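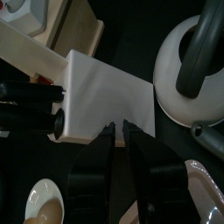 白いブロックまわり、作業台にて。左の黒い円筒は上が細いほう、下が太いほう。

2019年2月24日

朝から作業台の上を片づけるつもりでいたのに、白いブロックを前にするとつい手が止まってしまい、気がつけば午前の半分をこれの置き方のことで使ってしまった。まあ、いつものことである。黒田さんには「まだそこにいるの」と笑われた。

ブロックは角がやわらかく丸めてあって、表面に少しつやがある。上の縁のあたりが明るく光るので、窓側の明かりをつけたままだと面の具合がどうにも見にくい。手前の下の縁には、細くて少し明るい筋が一本通っている。前からここが気になっていて、縁の仕上げなのか光のせいなのか、小田くんと二人でしばらく首をひねったが、結論は出なかった。明日、明かりを消した状態でもう一度見ること。

左から来ている黒い円筒二本について。太いほうは先が平らな丸いキャップになっていて、ブロックの横腹にぴたりと当たる。こちらは面で当たるので安心して見ていられる。問題は上の細長いほうで、先がすぼまって小さな先端だけで触れているものだから、台に肘でもつこうものならすぐずれそうで落ち着かない。Koskelaさんは、どうせなら両方とも少し離して置いたらどうかと言う。もっともな意見だと思うけれど、離すと今度は奥の白いパネルとの位置がわからなくなるので、今日のところは当てたままにしておいた。次に触る人も、動かす前にひと声かけてもらえるとうれしい。

そのパネルのほうは、斜めに立ち上がっている長い板で、ブロックとは違ってつやがない。白といってもほんの少しクリームがかった色をしている。並べて置くまで同じ白だと思いこんでいたので、ちょっとおもしろかった。色を控えるときは「白」とだけ書かずに、つやの有無まで書いておくこと(自分に言っている)。以前のMindholmの控えは全部「白」で済ませてあって、読み返すと何が何だかわからない。あれを書いたのも私です。

パネルの下の縁、ブロックに近いあたりの陰に、赤い小さなものがのぞいている。写真を見るまで気づいていなかった。大半が隠れていて何なのかはわからない。佐々木さんは九月の片づけのときに出てこなかった部品ではないかと言うのだが、あのとき探していたものが赤かったかどうか、二人とも自信がない。棚卸しの帳面の396番に何か書いてあったはずなので、あとで見ておく。心当たりのある方は教えてください。

奥の明るい色の木の戸棚は、今回は動かしていない。茶色い筋が入っているほうをいつも目印にして台を合わせているので、戸棚を動かすと全部やり直しになる。Papadopoulosさんから、Podholmの箱を入れたいので少し壁側へ寄せたいという相談があった。寄せるのはかまわないが、できればこちらの作業が終わってからにしてほしいとお願いして、快く待ってもらえることになった。ありがたいことです。

午後は結局、台の上の紙くずと古い付箋を捨てて、帳面の整理を少しだけ。伝票の2967番が抜けていたのは、Fraserの束にまぎれていた。お茶の時間に小田くんが焼き菓子を配ってくれて、たいへんおいしかった。

残り
・赤いものの確認(パネルを持ち上げるときは二人で)
・下の縁の筋、明かりを消して見る
・細いほうの円筒に何か枕になるものを。スポンジの切れ端が引き出しにあったと思う
・Herkuraへの返事、まだ書いていない。明日の朝いちばんに書く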